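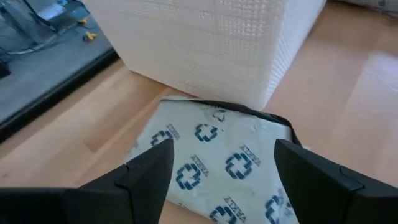 Robot Arms at the Sorting Benches: Questions from Staff

Search this site Enter keywords Go

What is changing at Dundness?

Part of the sorting and packing work on returned household goods is moving from hand benches to benches with two robot arms each. The arms pick up wrapped packs, bottles, cloths and towels and place them in bins. Receiving, inspection and final count stay manual. The project name is Lilamura.

Will anyone lose their job?

No positions are being removed. Of the 33 people in sorting, 8 will retrain as bench operators. The others keep their current duties, with fewer hours of repetitive picking per shift.

What does a bench operator do?

The operator sets out the goods, starts the run, clears stalled picks and logs each error by type. Soft items account for most of the errors in the log. A rolled towel keeps its shape and can be gripped across the middle. A crumpled wrapper or loose cloth gives a different grip point each time, and the operator may have to reset it by hand.
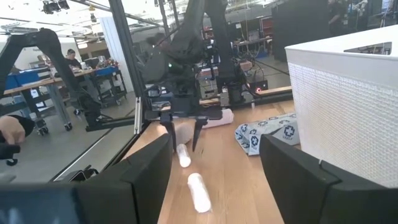 Resets are done with both arms stopped. Press the stop button, wait for the arms to hold position, then reach in. The same rule applies to dropped items, including those that land on the floor.

Do I need to know how to program?

No. Training takes 28 hours and covers starting and stopping, error codes, bin placement and cleaning of the gripper fingers. Changes to the software are made by Ciarán Mulligan's group only.

How fast are the arms?

Slower than a trained person on mixed goods. The rate is set so that one operator can supervise 2 benches. Individual pick rates will no longer be recorded for anyone assigned to a bench.

Why do bins have to stay in one position?

The arm lowers its gripper past the rim and into the bin. If the bin has shifted, the fingers can strike the wall and the run stops.

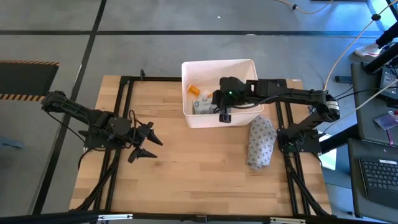 Check the position at each changeover and after any reset. Keep bags, cups and tools off the tabletop.

Does the pay grade change?

Operators move up one grade on completing training. The grade is kept if they later return to hand sorting.

Who do I ask?

Shift and training questions: Zinash Gebreyes. Safety reports: Serena Leone.

Contact | © Falitz | Back to top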